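Home | News | Reviews | Set visits | Podcast | Contact

A day at Hrubý Studios

Posted Jul 13, 2024

The bus from town drops you at a roundabout, and the studio is a further walk along a road with no pavement on one side. I'd recommend the other side. Hrubý Studios occupies a former dairy and the two sheds behind it, and once a year it lets the public in for an open day. Tickets went on sale in May and I was lucky to get one of the morning slots.

Most people had come because of Fudar. The second series was shot here over the winter, and several of the interiors are still standing. You sign in at the gate, get a sticker for your phone lens which covers the camera, and are told when you may take it off. The answer is: not on the stages, not in the costume store, and not in the corridor where the call sheets are pinned up.

Our guide was So-yul Sung, an assistant art director who worked on both series. She kept things moving and answered most of what she was asked. She wouldn't say whether there will be a third series, and two people asked her separately.

Stage 2 came first. The harbour office is smaller than it looks on television. The window that the customs officer stares out of in every episode faces a painted backing hung a short walk away, with a lamp on a stand between the two. Sung explained that the wall with the filing cabinets lifts out so the crew can get a longer lens in, and that the ceiling went up only for the low shots in the last episode. The rest of the time there was nothing above the actors but lights. The papers on the desk are real shipping forms with the names changed, and somebody in the art department filled in every one by hand.

Next door is the flat from Anness, the film that opened in the spring to mixed notices. I was one of the people who didn't much care for it, mainly because of the last half hour, but I liked seeing the staircase. It goes up to a landing and stops. For the scene where the sisters argue from floor to floor, the upstairs was built on another stage and the actresses recorded each other's lines so they'd have something to shout back at. I watched that part again when I got home and couldn't find the join.

The costume store was the part I enjoyed most. There are 27 rails, numbered, and the whole of Fudar takes up the first few. The grey overcoat exists in three versions: one clean, one aged, and one a size larger for the stunt performer to wear padding under. The ageing is done with sandpaper, a cheese grater and cold tea. A woman from the wardrobe team let us feel the difference between the collars. She also had a box of buttons that have come off during takes, all kept in labelled envelopes.

After that there was a talk about props, which ran long. The speaker had worked on Dinda years ago and most of his stories came from that. If you've heard the commentary on the disc you'll know some of them, including the one about the goose. He was good on food, though. The soup in the wedding scene was made without any dairy so it wouldn't form a skin under the lights, and the cast had to eat it for two days.

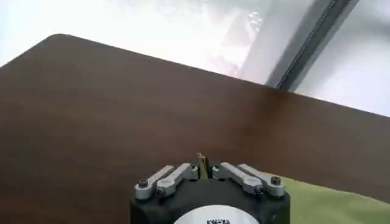
A brown tabletop with a rounded corner.

Lunch was sandwiches or a jacket potato from the canteen, paid for separately, cards only. The queue was slow and I missed the start of the sound demonstration. I caught the end, where they played a street scene with the background noise taken out one layer at a time – traffic, footsteps, a radio – until only the dialogue was left. It sounded like two people talking in a cupboard.

The last stop was the screening room, where they showed a short reel of camera tests for Fudar. These were mostly actors turning slowly on the spot in different hats. Questions afterwards were a bit of a scrum and the microphone didn't reach the back row. Somebody asked about work experience and was told to look at the studio's website in the new year.

A few practical notes if you're thinking of going next time. Bags larger than a rucksack have to be left at the gate. The stages are cold even in summer, so take a jumper. There's a step-free route round all the stages, but you need to ask for it when booking. The shop sells mugs, a tote bag and the Fudar poster, and the poster had sold out by the time my group got there. The bus back runs once an hour and I had a long wait at the roundabout.

Previous: Set visits | Next: Reviews | Back to top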